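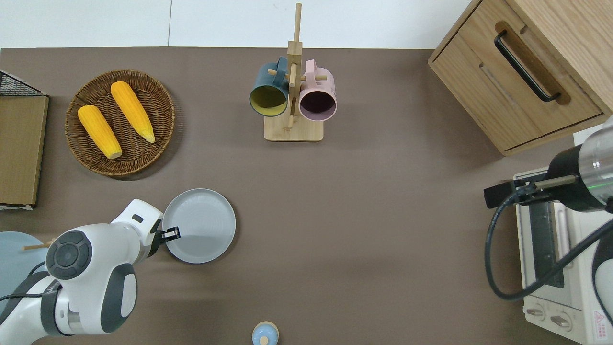
*Attachment 1: two ears of corn in a wicker basket, mug tree behind*

**Ticket:** Dillico lighting console drops cues during second act
**Venue:** Pletton Youth Theater, main stage
**Opened by:** Fatima Mokoena, stage manager
**Assigned to:** Berwyn Bevan, Plasinus support
**Priority:** High (was Low until I complained)

### Opening report, 27th April

Cue 22 doesn't fire. We press Go, the console screen says it ran, and the stage stays in the blue wash from cue 21. Press Go again and it jumps straight to 23, so the kitchen scene plays in the dark until someone brings the faders up by hand. It happened at both dress rehearsals. We have 50 kids in this cast and several of them now think blue is how the kitchen is meant to look.

Console is the Dillico we bought through you in September. Show file was built on it from scratch. Dimmers are the old ones that came with the building.

### Reply, B. Bevan

Thanks Fatima. Please update the console to the current software and reload the show file. This clears up most cue problems.

### F. Mokoena

Updated and reloaded. Same fault, same cue. I'd like to know what "most cue problems" covers, as the release notes only talk about the color picker and a printing bug. Neither has anything to do with us.

### B. Bevan

Understood. Next, can you rule out operator error? A quick double press on Go can look like a skipped cue.

### F. Mokoena

I doubted this one, but I stood behind our operator for a full run and watched her hand. One press. I then ran it myself, on an empty stage, one press, and counted to ten before touching anything. Blue wash. The cue list on the screen showed 22 as active the whole time.

The event log is in the shared folder. It has one Go at that point, whatever you make of the rest of it.

### B. Bevan

I've read the log and agree it's a single press. Sorry to have sent you around that loop. Two possibilities:

1. Network dropout between the console and the dimmer room. The Liu network switch under the booth desk is a known weak spot when it gets warm.
2. Something in the cue itself.

Could you swap the Liu switch for a spare and try again?

### F. Mokoena

Swapped it. No change. I wasn't expecting one — a warm switch that only fails on one cue would be a very picky switch. Cues 1 to 21 and 23 to the end are fine, every time, in any order.

Also tried:

- Jumping to 22 directly from the top of the show: blue wash stays (or blackout, if we start from blackout)
- Copying 22 to a new number at the end of the list: copy does nothing either
- Bringing up the same channels by hand: works
- Deleting 22 and recording it again from the faders: **works**

So the cue was bad. What I want to know is how it got that way, and whether the next one will go bad on opening night.

### B. Bevan

Good find, and that narrows it down. I opened your earlier show file here. Cue 22 has a delay of 2,000 seconds on every channel. The console marks the cue as active as soon as the delay starts counting, and that matches what you saw on screen. The copy would have carried the delay with it.

My guess is that somebody meant to type 2. The delay box takes seconds, but the older Plasinus desks used thousandths, so anyone trained on those would enter 2,000 out of habit.

### F. Mokoena

That would be our old designer, and yes, he learned on a Plasinus. I'll accept the explanation for the number. I don't accept that a console should take a delay of more than half an hour in a children's show without so much as a warning, or that it should show the cue as running with nothing happening on stage. Please don't close this as user error.

### B. Bevan

Fair. I've raised it with Dillico as a display fault and asked for a countdown next to any cue that's waiting on a delay. I can't promise they'll do it or when.

Meanwhile, you can add a Delay column under Setup > Cue List > Columns. It's off by default. Anything above 3 is worth a second look in your show.

### F. Mokoena

Column is on. Found one more, cue 41, same figure, in the curtain call. We'd never reached it in rehearsal. Fixed, saved under a new name, and copied to two sticks.

Ran act two from the top this evening and every cue fired. I'd still like the ticket left open until closing night. I've been told things were fixed before.

### B. Bevan

Leaving it open. Status changed to **Monitoring**. The Dillico request is linked to this ticket and you'll get an email if they answer.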